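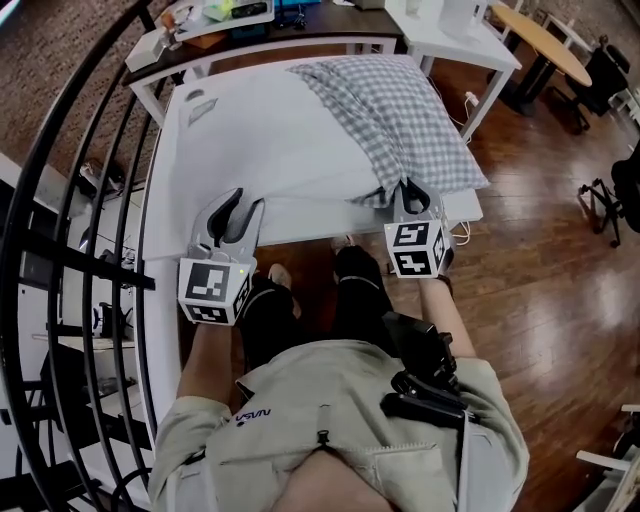

Khaki jacket with the NASA logo, at the foot of a low white bed.

**Eltham Walking Club: minutes of the June meeting**

Chair: Zoia Bondarchuk
Minutes: Zeeshan Dhanial, who lost the coin toss
Start: 7:10 p.m., the 7:00 start having been spent looking for the extension cord

**1. Last month's minutes**

Approved after one correction. The May walk was described as "brisk." Members who were on it asked for "wet." Changed to "brisk and wet."

**2. Kellville overnight**

The inn has confirmed our rooms for the fall trip and would like the deposit. Zoia reminded everyone that a room is held when money arrives, and that saying "put me down" in a parking lot has no legal force. Deposit is $30 a head, payable by the next meeting.

There was a long discussion of who snores. Four people were named and all four denied it. Zoia will draw up the room list herself and does not wish to receive letters.

Breakfast is included. Lunch is not, and the one diner in Kellville closes at 2:00. Anyone planning to sketch birds on the way down should plan on also carrying a sandwich.

**3. The Findanach trail**

The footbridge is still out. The county's position is that it is being looked at. We can confirm this, having looked at it ourselves. The detour adds 3 miles, most of them uphill, in both directions if you ask the people at the back.

Motion to replace Findanach with the Yousafzai loop until the bridge is fixed. Carried, with one vote against on the grounds that the loop is "a parking lot with trees." The objection was recorded at the speaker's request and then read back twice.

**4. Money**

Balance is $106. The new first aid kit came in under budget, mostly by not having scissors. Zeeshan will buy scissors.

A suggestion that we raise $1,000 for a trailside bench was warmly received until somebody asked who would carry it up there. Held over.

**5. Clothing and gear**

Reminder that the fall trip goes ahead in rain. Cotton hoodies were discussed again. The club does not have a rule about cotton hoodies, it has a look, and Zoia gave it.

Walking poles left in the hall closet will go to the thrift store if still there in July. This includes the single pole, even if its owner is "pretty sure" about the other one.

**6. Other business**

Request for a slower group on the long walks. Agreed in principle. Asked to lead it, the person who made the request said they would rather be in it. Zoia will ask around.

Dogs: same as before. Yes on the loop, no at the inn.

**Actions**

- Zoia: room list, slow group leader, call the county about the bridge
- Zeeshan: scissors, collect deposits, return the extension cord
- Everyone: $30

Closed 8:45 p.m. Next meeting same room, same time, bring your own mug.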